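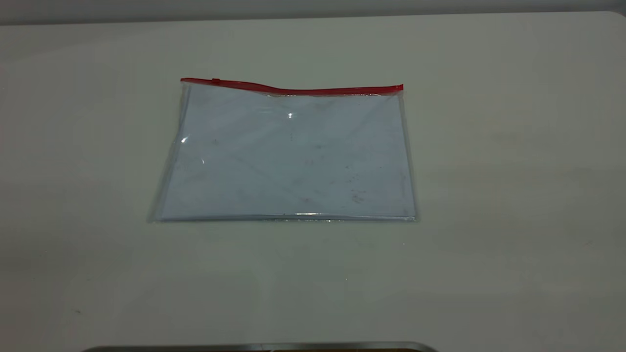
A clear plastic pouch with a red zip.

Meltside deal leaves the hard part for later

The two governments that share Lake Jerkesska have signed their water agreement, and both have declared it a triumph. Readers who remember the 2000 accord may want to hold off on the bunting. That one was a triumph too, until the first dry summer.

The new text divides the lake surface along a line that most fishing crews already keep to. Fine. It says far less about the Meltside river, which feeds the lake and is where the quarrel started. Upstream withdrawals are to be "guided by mutual need", a phrase that either side can read however it likes, and surely will. A joint monitoring office is promised within 30 months. Its budget is not mentioned anywhere in the published version, and the annex on dams has not been published at all.

Ministers say the annex is technical. Perhaps. The Zervas dam is technical as well, and it decides whether the farms at Onwood get any water in August.

We asked Þórey Hauksdóttir, who has followed the talks since the November round, what had changed. "The map, a little," she told us. "I have read the river section 3 times and I still couldn't tell you who has to stop pumping, or when." She does think the fishing clause is a real gain, and it does put an end to the seizing of boats, at least on paper.

Neither parliament has voted yet. In one capital the opposition wants the annex released first, and the government has so far answered with a press release about friendship between peoples. In the other, the vote has been put down for the spring session with no day attached. Until both have ratified, the old rules stand, including the ones that both sides have been ignoring for years.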